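3.2 Rules for recording bedding tasks

The rules in this section were drawn up for the household part of the Bruvmont collection, in which operators work in furnished bedrooms with hand-held grippers. They apply to sheets, pillows, blankets and comforters. Rules for kitchens and bathrooms follow a different document and are not covered here.

The first version of the rules was written by Karabulut and Dağdelen and ran to a single page. It said what the operator should do with the fabric but said little about where the hands should be or when a recording should be thrown out. After the pilot, 218 recordings were reviewed by two people working separately, and 63 of them were marked as unusable by at least one reviewer. Most of the disagreements came from recordings in which the fabric had been moved correctly but one of the tools had been lifted out of view for part of the task. The second version, given below, was written to settle those cases.

Rule 1. Contact is made with the finger pads only. Operators may not push, flatten or drag fabric with the body of the gripper, the wrist or the forearm. A recording that contains such contact is kept only if the contact is brief and the fabric does not move as a result.

Rule 2. Each gripper keeps to its own side of the item until both have made contact. Crossing the arms is allowed during folding but not during spreading or gathering. Where the item is wider than the operator's reach, the operator moves along the bed and the recording continues.

Rule 3. Thick items are pinched at a fold or a corner. With a filled comforter, a grasp on the flat face of the fabric tends to slip as soon as the weight comes off the bed, and the operator then regrasps several times in quick succession. Reviewers in the pilot could not agree on whether these short regrasps should be labeled as separate actions. Under the present rule the operator looks for an existing fold, closes on it and lifts. If no fold is within reach, one gripper is used to raise a fold for the other. Figure 3 shows two grippers at work on a quilted comforter.

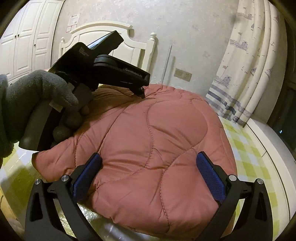 Figure 3. Two-handed work on a comforter. The pads of the near gripper are open, with the fabric between them, and the tip of the second tool is at a fold in the quilt.

3.3 Rules for the room

Rooms are recorded with their usual furniture in place. In the first version, operators were told to clear the room before starting, and several of them took this to mean taking down wall papers and tying back curtains. The resulting recordings looked much alike from one home to the next, and this worked against the purpose of collecting in homes at all. The second version asks only that the following be checked before the first recording.

Names, addresses and faces on papers or photographs must be unreadable at working distance, or the items must be turned over with the permission of the resident. Mirrors facing the bed are covered. Loose objects that could fall from the bed are moved to another surface. Lighting may be changed between recordings but not during one.

Operators wear gloves for the full session, and sleeves are worn down to the glove. The rule on sleeves was added at the request of Ağca, who found that bare wrists made it harder to apply the same masking settings to every operator.

3.4 Review and rejection

Every recording is reviewed by one person, and a sample is reviewed by a second. The reviewer assigns one of three results: accepted, accepted with a note, or rejected. A note is required whenever Rule 1 has been bent. A rejection must name the rule that was broken, so that the operator can be told. Under the first version, reviewers could reject a recording for "poor quality" alone, and operators reported that they did not know what to change.

Failed attempts are not rejected. If a fold slips out of the pads and the operator picks it up again within the rules, the recording stands and the slip is labeled. Karaca and Duman argued during drafting that such recordings should be kept in a separate set. The final text keeps them together with the rest, and the label makes it possible to leave them out later.

Training on the rules takes one morning. New operators practice on pillowcases first and move to comforters once a reviewer has accepted their practice recordings.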